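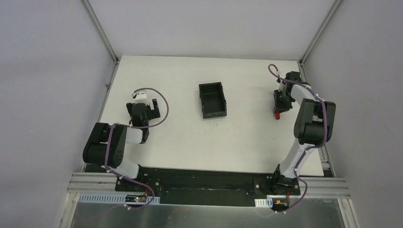
Why do we wash some quilt fabrics before cutting and leave others alone?
Washing takes out the shrinkage and the loose dye before the pieces are sewn together. Fabrics that have been treated the same way will behave the same way later, so the rule for this course is to wash everything in a project or wash none of it. Precut strips and squares are the exception. They fray badly and lose their size, so leave them unwashed.

Handout 3: Fabric preparation, cutting and the quarter-inch seam
Piecing I, Thursday section
Instructor: Nadja Mösli

Before class
Read the Mokoena block pattern through once, including the pressing notes. Bring your fabric washed, dried and pressed. Use a dry iron for the last pressing and keep starch for pieces cut on the bias.

Grain
Lengthwise grain runs parallel to the selvage and stretches very little. Crosswise grain runs from selvage to selvage and has some give. Bias is the 45-degree diagonal and stretches a lot. Borders and sashing are cut on the lengthwise grain if you have enough yardage. On triangles, look at which edge ends up on the outside of the block. That edge should be on the straight grain.

Squaring up
Fold the fabric selvage to selvage and hold it up by the fold. Slide one layer sideways until the fold hangs flat. The cut ends may no longer match, and that is fine. Lay it on the mat, line up a ruler mark with the fold, and trim the raw end. Check the angle again after every few strips – the fold drifts as you work. A strip cut at a bad angle opens out with a bend in the middle, like a shallow V.

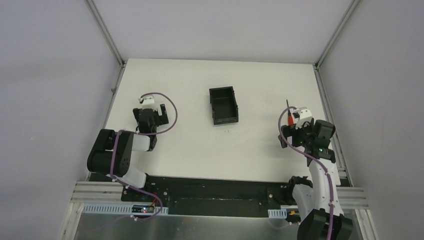
Fig. 1. Work table with small bin.

The scant quarter inch
A seam sewn at exactly a quarter inch makes a block that is slightly too small, as the fold over the thread takes up a little cloth. We sew a thread's width narrower. To test your machine:

Cut three strips, each 1 1/2 inches wide.
Sew them together side by side along the long edges.
Press both seams away from the center strip.
Measure the center strip. It should be exactly 1 inch.

If the center is under 1 inch, your seam is too wide. If it is over, your seam is too narrow. Move the needle or the guide and sew a new sample. Don't try to fix it by pulling the fabric.

Thread and needle
Use 60 weight cotton for piecing in this class. The Dulta cotton in the supply room is fine, in gray or cream. Change the needle when you start a new project.

Pressing
Press each seam flat as sewn first, then open the top piece and press again from the front. Lift the iron and set it down. Sliding it will stretch the bias edges. In the Mokoena block the rows are pressed in alternate directions so that the seams nest.

For next time
Two finished blocks, untrimmed, plus your strip sample with the measurement written on it. Students using the Temham rulers should note that the lines on these are thick – pick one side of the line and stay with it.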